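Built-in desk walls pitched as the end of clutter, at a price

The built-in desk wall is back in the brochures this September, and Cotard would like you to believe it can make a small room behave. The company's new Lindholm range puts open shelving, a desk surface and a drawer into one fitted unit, finished in white, and it is being sold to renters' landlords and first-home buyers in Cleltberg as a replacement for the spare bedroom nobody can afford anymore.

The entry price is $2,153, before fitting. Cotard's sales sheet says the unit "gives everything a home." It doesn't say what happens to the things that were in the room beforehand, and anyone who has tried to move the contents of a study into a set of open cubbies will want to know.

Open shelving has always looked best in showrooms. It has no doors to hide the modem, the half-used printer paper or the tax folders, so whatever goes on it is on display. Cotard's answer is an optional tall door with ribbed frosted glass in a thin metallic-coloured frame, at an extra $200 each. Frosted glass blurs what's behind it, but a stack of bright plastic tubs is still going to look like a stack of bright plastic tubs. Buyers who want the whole wall closed off will pay a good deal more than the headline figure, and the sales sheet has no price for that version at all.

There is also the question of the shelves themselves. The larger bays come drilled for shelf pins so that heights can be changed later. That's a sensible feature and a fairly old one, found in plenty of flat-pack bookcases, though the brochure gives it most of a page. Extra shelves are sold separately. The narrow cubbies down the side would suit paperbacks or rolled-up socks, but a standard lever arch file is a tighter proposition, and the brochure doesn't print the internal widths. Cotard's online planner does, seven screens in.

The desk is the better part of the idea. It runs as one surface in front of the shelving, with a shallow drawer under the front edge, and it leaves the floor clear for a chair. Shallow means pens and chargers. People who keep a laptop, a stapler and a pile of bills in the same drawer should measure first.

Rival fitter Kukodia, which has sold a similar wall for several years, says its customers most often come back asking for doors. That claim suits Kukodia, which makes doors, but it isn't hard to believe. White paint is another old complaint with this kind of furniture, particularly along the front of a desk where sleeves and coffee cups go back and forth all day. Cotard says its finish wipes clean and carries a 7-year warranty. The warranty excludes "ordinary marking," a phrase the company has yet to define.

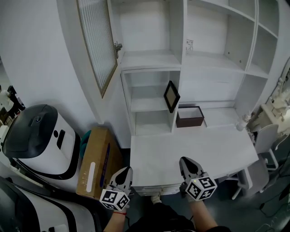 *A white storage wall and desk with most of the shelves bare, a black picture frame in one bay and a dark brown box on the desk.*

Shelves with next to nothing on them are easy to admire, and so far the case for the Lindholm rests on them. A fairer test would be the same wall after a winter of school notices and unopened mail, and Cotard has not offered one.

Delivery in Cleltberg is quoted separately, as is removal of any existing furniture. Fitting is by the company's own installers only. Colours other than white are promised for next year, with no prices yet.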